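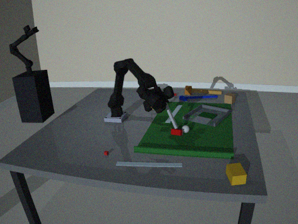 Imagem gerada por computador: braço articulado preto sobre mesa cinzenta, com um pequeno taco de golfe de brincar.

O regresso dos jogos de salão às bibliotecas municipais

Serviço de empréstimo de Gorkthorpe completa seis anos e prepara a abertura de um segundo polo em junho

A biblioteca municipal de Gorkthorpe mantém, no piso térreo, uma secção que durante muito tempo foi tratada como anexo da sala infantil. Guardam-se nela jogos de tabuleiro, baralhos, dominós, piões e conjuntos de minigolfe de interior, todos catalogados segundo as regras aplicadas aos livros. O acervo soma hoje 2091 títulos e está aberto a qualquer leitor inscrito, sem limite de idade.

A ludoteca nasceu de uma doação. A família de um antigo comerciante de brinquedos entregou ao município 40 caixas de material por abrir, na condição de que permanecessem em uso público. A direção da biblioteca hesitou quanto ao destino a dar-lhes. O regulamento então em vigor previa o empréstimo de livros, periódicos e discos, mas era omisso em relação a objetos, e a primeira tarefa de Valbona Dimitrov, responsável pelo serviço desde o início, consistiu em redigir o aditamento que ainda hoje o rege.

"Um jogo incompleto não equivale a um livro sem uma página", explica. "O livro ainda se lê. Um jogo a que falta o dado fica na prateleira."

Daí resulta o procedimento mais demorado do serviço, que é a conferência das peças. Cada caixa leva na tampa uma ficha com o respetivo conteúdo, verificada à saída e à devolução. As peças em falta são substituídas a partir de um fundo de reposição, constituído por jogos retirados de circulação. A caução foi abolida ao fim do segundo ano, depois de se concluir que afastava precisamente as famílias a quem o serviço mais se destinava.

O interesse do público adulto surpreendeu a instituição. As sessões do fim da tarde, com início às 18 horas, foram pensadas para pais e filhos, mas passaram a receber grupos de reformados, estudantes deslocados e trabalhadores dos armazéns vizinhos. Pushpa Ahuja, socióloga que acompanha o projeto, atribui essa procura à escassez de espaços cobertos onde seja possível permanecer sem consumir. Na sua leitura, o jogo de regras simples dispensa apresentações e permite a convivência entre pessoas que não partilham a mesma língua materna.

O minigolfe de interior ilustra bem o fenómeno. Os percursos montam-se com réguas de madeira, túneis de cartão e rampas feitas nas oficinas da casa, e mudam todos os meses. Rekha Kashyap, que coordena essas oficinas, pede aos participantes que desenhem o traçado em papel quadriculado antes de o construírem. Os desenhos são arquivados e podem ser requisitados por outras bibliotecas da rede. O percurso de Căpraru, enviado no inverno passado por um grupo congénere, continua a ser o mais solicitado.

Nem todas as experiências tiveram igual acolhimento. O empréstimo de jogos de grande formato foi suspenso por dificuldades de transporte, e o catálogo em linha, assente na plataforma Rudeo, ainda não permite a pesquisa por número de jogadores. A correção está prevista para o próximo exercício.

O polo de Girnance, cuja abertura está marcada para junho, ocupará a antiga sala de leitura de jornais e disporá de 100 títulos próprios, renovados por permuta com a sede. Nilton Correa, que assumirá a sua gestão, pretende reservar uma estante aos jogos tradicionais da região, muitos deles conhecidos apenas por transmissão oral. A recolha das regras junto dos habitantes mais velhos já começou e será publicada em caderno.

A inscrição é gratuita e faz-se ao balcão, mediante documento de identificação. Os menores necessitam de autorização do encarregado de educação.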